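Wed 30 January
4 min read

Does buying in bulk save any money?

My sister-in-law has been telling me for years that I throw money away by shopping like a normal person. Last winter I gave in and paid $90 for a membership at Londer, the big warehouse place out past the interchange. I kept every receipt for a year in an envelope in the kitchen drawer. Last weekend I added them up and got $1,444, not counting the membership.

Is that a lot? Is it less than I would have spent at Trullero, the regular grocery store five minutes from my house? Those are two different questions and the people who love bulk buying tend to answer whichever one sounds better.

The standard argument goes by unit price. A big jar of peanut butter costs less per ounce than a small one. Fine, I can read a shelf tag. But unit price assumes that I use every ounce, and that I use it at the same speed I would have used the small jar. I don't. When there's a big tub of pretzels on top of the fridge, we eat pretzels until we're sick of them, and then the rest go stale. I paid the low price per ounce on the ones in the trash, too.

Then there's the freezer. Everybody who is serious about this has a second freezer, so in June I bought a used Rätsep chest freezer for $200 and put it in the garage. I have never seen a bulk-buying article that puts the freezer in the math. They don't put in the electricity either, or the gas for driving out past the interchange. I did try to work out the electricity from our bill, but we had the window units going at the same time and I couldn't separate one from the other. So I won't give you a number. I'd only like to point out that it isn't zero.

What did work? Dishwasher tablets. I bought a bucket of 500 of the Finska ones and we are still using them. They don't go stale, no one snacks on them, and we run the dishwasher the same number of times no matter how big the bucket is. Toilet paper, same story. Trash bags, also the same. Coffee I would call a tie, since we drink it fast, but Trullero puts coffee on sale often enough that I could have matched the price by waiting.

What didn't work was pretty much anything green. The giant box of spinach turned to soup before we got halfway down. I froze some and it came out as a brick that I chipped at for smoothies until I got tired of smoothies. Sour cream was a mistake. So was the huge jug of olive oil, which tasted like crayons by the end, and my husband kept using it anyway to make a point about waste.

And I haven't gotten to the stuff I only bought because I was standing in front of it. I went through the receipts with a highlighter and marked everything I had not gone in for. A patio umbrella. Socks. A second set of mixing bowls, when the first set is perfectly good. I like the bowls, but I can't claim them as savings, and the store knows exactly what it's doing when it puts them between the door and the eggs.

I've seen bloggers claim their membership pays for itself in a month. Maybe it does if you have four teenagers. I'd want to see the receipts, and I'd want to see what they threw out. We are two adults and one kid who eats noodles. For a house our size I think the membership just about earns its fee back on paper goods and soap, and then the rest of the cart eats it up again.

The freezer is staying for now, mostly because neither of us wants to carry it out.
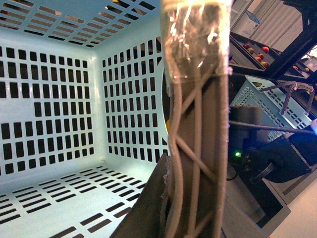
I let the membership lapse last week. The store has already emailed me twice with a discount to come back, and that makes me wonder who was paying full price in the first place. I'll keep the Trullero receipts in the same envelope this year and see what the total looks like. If it comes out higher, I'll say so here, and my sister-in-law can print it out and frame it.

14 shares
3 comments

noodlehouse
We split a membership card with my parents and split the big packs too. Works OK until someone has to drive over with half a ham.

Anonymous
You should count the time. It takes me a whole morning with the drive and the lines.

garagefreezer
Disagree on spinach. You have to cook it down the day you buy it and freeze it flat in small bags. Agree on the olive oil.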